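Learning to Turn a Tap Handle from Point Clouds in Simulation
Nelly Villanueva, Joris Dijkstra, Cheuk-hei Wei
Supervisor: Sheyla Usuga

3. Environment and task

The task is to turn the handle of a kitchen tap past a target angle using a simulated arm. All training was done in the Skekside environment set, which the group already used for the drawer task in the first half of the project. Each tap model is loaded with a fixed base and one revolute joint at the handle. The joint limits are read from the model file, and the target is set at 90 per cent of the range. An episode ends when the target is reached or after 500 control steps.

Taps were chosen because the part that moves is small compared with the part that does not. A policy that has learned only where the tap is will tend to push against the spout or column and make no progress. Before any training we rendered every model without the arm, to check scale, orientation and the side on which the handle was mounted. 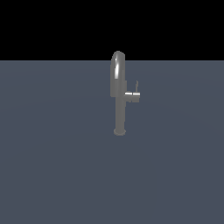

Figure 4. Tap model with side-mounted handle and upright lever, rendered without the arm.

Models of this type were the hardest in the set. The lever is thin, and after the point cloud had been downsampled to 900 points it was often left with very few of them. In several early runs the lever disappeared from the observation altogether and the policy fell back on pushing the spout.

3.1 Perception

We replaced uniform sampling with farthest point sampling, applied after the ground plane had been removed. The ground is flat and at a known height, so a simple threshold was enough. A small segmentation network then labels each point as handle or body. Its output is passed to the policy as an extra channel — we did not crop to the handle, as the policy still needs the body to avoid collisions.

3.2 Control

The policy outputs a change in end-effector pose, which is converted to joint targets by the damped least-squares solver written by Joris for the earlier task. Actions are clipped before conversion. Without clipping the arm sometimes reached the handle at a speed that pushed the contact solver into visible jitter, and the reward from those steps was meaningless.

3.3 Results and remaining faults

Training was repeated with seven random seeds. Six reached a stable success rate on the training models. The other stalled early with the gripper resting against the column, and a lower learning rate did not change this. Performance on held-out models was weaker for side-mounted levers than for handles on top of the body. The segmentation labels were mostly correct in the failed episodes, so we suspect the approach direction. This will be tested in March, once the logging code has been moved to the Masora cluster.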